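Westgate Robotics Circle newsletter
October

Can it do the dishes yet?

Short answer: no, and it can't put away the shopping either. The longer answer took up most of our last meeting, which ran until well past nine, so this item is for members who had to leave early or couldn't make it.

Līga Kazlauskienė has been running kitchen chores in simulation with Flistura, the control software she and Cường La have been writing since the spring. They work in simulation for the usual reasons. A dropped plate costs nothing, you can run the same chore overnight, and you don't need to own a two-armed robot. The chore she chose for this round was clearing small items off a shelf and setting them down on a counter. A person does this without thinking.

The program got 3704 attempts before the meeting. Līga scored the last 100 by hand, watching each one through. An attempt only passed if the item ended up on the counter, upright, and nothing else had been knocked over. By that rule 5 passed. Cường pointed out that a looser rule, where the item only has to leave the shelf, gives a much nicer number. Līga said she had no use for a nicer number.

Most failures came in the last inch or so before the grip. The arm gets to the right part of the kitchen nearly every time. Then the fingers close too early, or one of them touches the item first and tips it. Two arms make it harder, as each one has to keep out of the other's way, and in a narrow space the planner often stops both and waits until the time limit is up.

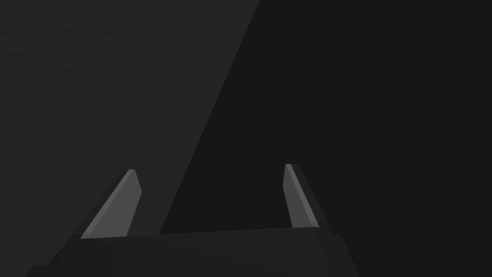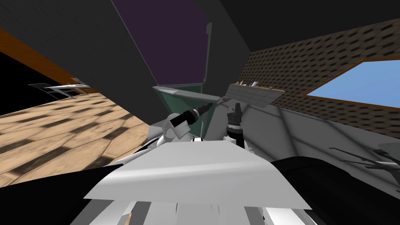 Flistura in simulation. First: the open gripper at close range. Second: both arms in the kitchen, with the window and shelf to the right.

Alasdair Rennie asked how this compares with what is being done on shop floors, where he spent most of his working life. His view is that the two jobs should not be talked about together. On a line, the part arrives in the same place, facing the same way, and if it doesn't, somebody fixes the feeder. At home the cup is wherever the last person left it. He would sooner see the group try a sorting bench first, with one arm and fixed bins, and come back to the kitchen later.

Evander Kerr disagreed. He thinks the kitchen is worth the trouble even at a low pass rate, and that fixed bins would teach us very little we don't already know. He did agree that two arms may be one too many for now.

We put it to the room and settled on doing both, in this order:

Līga will rerun the shelf chore with one arm parked, same items, same scoring rule. Results at the next meeting.

Cường will change the grip so that the fingers slow down near the item. This will make each attempt longer. He expects complaints.

Alasdair will draw up a sorting bench and send the measurements to Panagiotis Atanasov, who has offered to build the simulated version.

There was also a question about dishwashers, meaning loading one, which comes up every year. Panagiotis tried a lower rack in simulation last winter and gave up on the hinged tines. His notes are in the shared folder under Pomon, the name he gave that project, and anyone who wants to pick it up is welcome to them.

Next meeting is at 7 p.m. in room 111, Westgate. Please use the side door, and bring a laptop if you want a copy of the kitchen files.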